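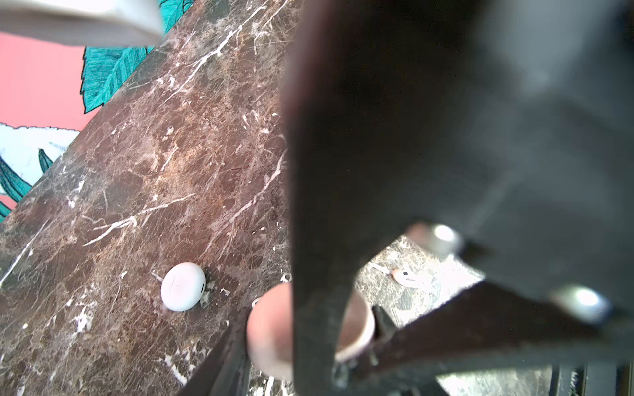 2. Gripper arm, bench on the marble counter
Present: Guðlaug Ketilsson, Sunita Castellanos, Baldur Overgaard.
Sunita wants the white earbud case and the pink earbud to stay as test objects. Agreed.
Baldur finds the fingers too wide for small things. He will print a narrower pair — 4 mm at the tip — before the next meeting.
The wrist cable must get 6 cm more slack. Guðlaug does it.

3. Money
Screws and filament to be paid from the April rest.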